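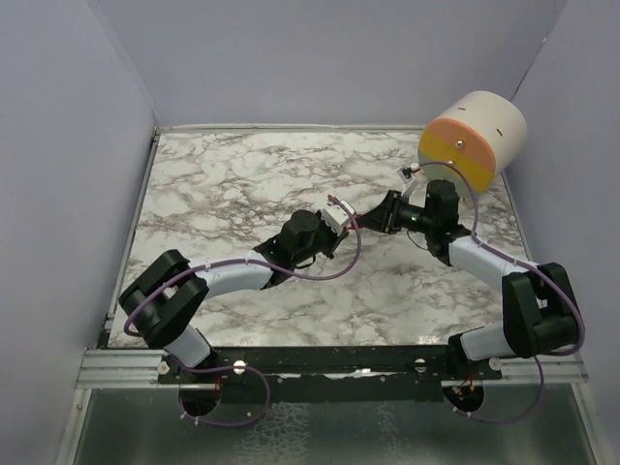

Mullik Marble-Look Shelf and Counter Liner

I started selling this liner after putting it in my own kitchen, so you're getting the opinion of someone who has spilled a lot of coffee on it. My counters were a tired beige and I had no money for new ones (who does?), and a roll of the Mullik got me through the whole run by the sink with enough left over for the pantry shelves.

The pattern is white with gray and brown veining, and it's cloudy and uneven the way I like it. I tried the Talano one first and every vein ran the same direction, so it looked like wrapping paper! The finish on this one is smooth and wipes down with a damp rag and a drop of dish soap. Please don't use scouring powder on it. I did, once, next to the stove, and I have a dull patch to show for it.

Each roll is 28 inches wide and comes with a paper backing you peel as you go. Peel a little, smooth a little, and keep going. An old gift card wrapped in a sock works better than the squeegee everybody sells. If you get a bubble, prick it with a pin and press toward the hole. For the back edge I like the Wainwright metal trim, sold separately in light gray or black, but a bead of caulk is fine too.

It sticks to laminate, painted wood, glass and most metal. It does not like raw wood or fresh paint, so give new paint 2 weeks. Keep it away from hot pans, always use a trivet, and cut on a board. In August my roll got soft in the car and was a pain to lay straight, so bring it inside and let it cool off first.

Sold by the single roll or in packs of 4. Samples are free, just add one to your cart. I ship in a cardboard tube, never folded, and orders in before noon go out the same day. Unopened rolls can come back, cut ones can't.

Also in the shop: Merkard seam roller, Wainwright trim strips, 400 grit sanding sheets for smoothing rough edges before you start.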